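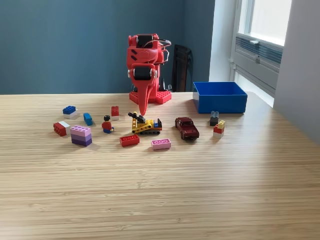
The red arm on the wooden table, with toys and the blue box.

Home | What we do | About us | Courses | Contact

About Atine
4 min read

Atine teaches small firms how to show a robot a job by hand or by remote control. We also spend a good deal of our time telling them when it isn't worth the bother. If you have come from a trade stand where somebody promised you could "just show it once", please read on before you ring us.

We started in August with one red arm, a table by a window and a crate of bricks. The job we set it sounds like nothing at all: pick up a toy, put it in a blue box. A person drives the arm from a hand control, the movements are recorded, and a program then tries to do the same thing without the person. Our first set ran to 472 recordings. We threw out 171 of them, mostly for clumsy driving, and we still think we were too kind to the rest.
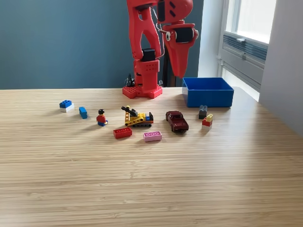 So we distrust big numbers. A supplier will quote you hours of recorded work and leave out who was driving, how tired they were and whether the toy car was ever parked facing the other way. Our Kamo course runs to 2880 minutes, spread over a term, and a fair part of that goes on watching recordings back and arguing over which to bin. People find this dull. It is dull, and we haven't found a way round it.

The second course, Musus, is for people who have already bought an arm and are disappointed with it. We ask them to bring their own recordings. More often than not the driver has been hesitating over the grip, and the program has learned to hesitate too.

Before either course we ask whether the job could be done with a chute, a jig or a better shelf. Several enquiries have ended there, and we don't charge for them.

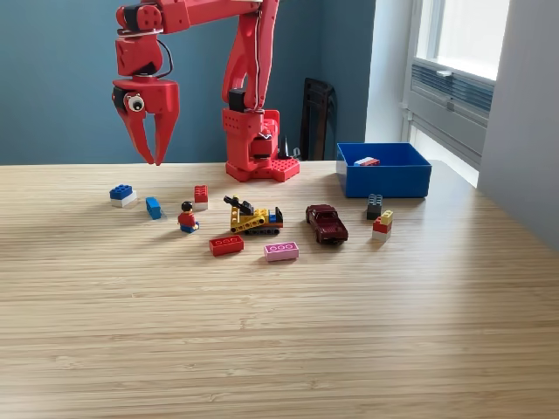

Nowakowski thinks we overdo the gloom, and has told us that a clumsy recording can still be useful, as it shows the program how to get out of trouble, and that we'd have done better to keep half of what we binned. We have agreed to try it on the next set. We'll put the results on the courses page, whichever way they fall.

Contact us | © Atine 2019 | Back to top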